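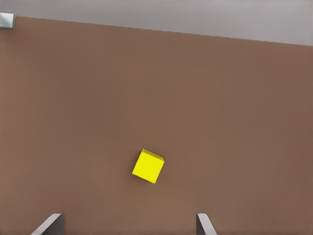

Flat, even brown with no grain showing. One small block on top.

How to paint an old table top (smooth, no brush marks)

Posted November 16, 2018 by Gisela Rothe

Quick one, been asked for this a lot. Works on kitchen tables, desks, side tables. Not for glass or anything laminated, that needs a different primer and I'll do it seperately.

What you need
Sandpaper – 120, 180 and 300 grit
Dish soap, rags, bucket
Wood filler and a putty knife
Bonding primer
Satin enamel in your brown
Foam roller, the 4 inch kind, plus a spare sleeve
Water based clear coat
Painter's tape, drop cloth

Mine cost $29 for paint and roller. Already had the rest.

Getting it clean
Wash it twice. Old tables are greasy, way more than they look, esp. where people eat. Rinse, dry, leave it overnight. If there's furniture wax on it go over with mineral spirits, windows open. Lay the used rags flat outside to dry, don't ball them up in the trash. They can catch fire.

Filling and sanding
Fill dents and old screw holes a little proud, let it harden, sand back. Then the whole top with 120, then 180. Don't need bare wood, just no shine left. Table older than the late 70s? Test for lead before you sand anything.

Open grain like oak will show through paint. Two thin skims of filler over the whole surface, sanded between. Boring. Do it anyway if you want it really flat.

Vacuum. Damp rag. Wait till dry.

Primer
One thin coat, with the grain. Dries chalky. Stains bleeding through – second coat. Sand very lightly with the 300, wipe off.

Color
Load the roller, roll most of it off on the tray. Work in strips the full length of the table, keep a wet edge, and finish every strip with one light pass in the same direction. Then leave it alone. Going back over half dry paint is what makes the texture.

Two coats minimum, three for a warm reddish brown over white primer. Follow the can for time between coats. Sand lightly in between, same 300.

Drips on the edge – catch them with a dry foam brush after 10 minutes, not later.

Clear coat
Two coats. Stir, dont shake, bubbles are a pain. Mask the legs first.

Drying
Dry to touch is not cured. No hot mugs, no tablecloth, nothing heavy for at least a couple of weeks. Svend Mikkelsen put a printer on his after two days and the feet are still in it.

Legs and chairs next time, if I get to it before the garage gets too cold to paint in.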